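THE RETURN FOR LETSTEAD

The parish of Letstead was entered in the county gazetteer at 1,140 acres, and Lurdes Rocha had been instructed to confirm the figure before the new edition went to press. She arrived in June, by the morning bus from Cidcombe, with a folder of earlier returns and a letter of introduction from the Office of Parish Records.

The existing entry was brief. Letstead lay on the north bank of the River Zosa, two miles below the bridge at Godinho. It possessed a church, a mill no longer in use, and a population of 469. The soil was described as heavy. The inhabitants were described as chiefly engaged in farming, a statement which had been carried forward without amendment through every edition held by the Office.

The parish clerk received her in the vestry and laid out the tithe map on the table. It was agreed that the acreage should be taken field by field. They began at the mill and proceeded along the river, the clerk reading each name aloud and Miss Rocha entering the measurement in her column: Long Ham, Clerk's Piece, Upper Withy, Lower Withy, the Slip.

At noon the clerk went home for his dinner. Miss Rocha added the column twice and obtained the same result on both occasions. The parish was 40 acres short.

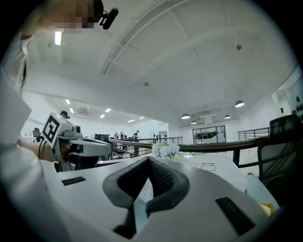
A person in a white shirt, with a dark gray V-shaped pad in front.

When the clerk returned, she put the matter to him in the terms laid down for such inquiries. Had any land been transferred to a neighboring parish? It had not. Had the river altered its course? The clerk considered this for some time. The river, he stated, had moved once, in his grandfather's day, after a wet winter. It had gone north by the width of a meadow and had stayed there.

"And the meadow?" said Miss Rocha.

"On the other side," said the clerk. "It is still ours. We have never had a boat large enough to bring in the hay."

She asked to be shown the place. They walked down past the mill to the bank, where the path ended at a post with an iron ring in it. Across the water lay a level field of long grass, bounded on its far side by a hedge. A gate stood in the hedge, and the gate was painted green, as were all the gates in Letstead. Those on the Godinho side were white.

"Who paints it?" she asked.

"The parish does," said the clerk. "Every second spring. The expense is in the accounts."

Miss Rocha opened her folder and turned to the page of general remarks. The rules of the Office permitted a surveyor to record such land as she had personally entered, or such land as was shown to be maintained by the parish at its own charge. She had always supposed the second provision to be a formality. She asked whether the accounts might be inspected, and the clerk replied that they were kept in the chest beneath the tower, with the paint.

The bus for Cidcombe left at four o'clock. She was on it, with a copy of the accounts in her folder and a small mark of green on her cuff. In the acreage column she had written 1,140, and against the river, in the space where former surveyors had put only its name, she had written that it ran through the parish.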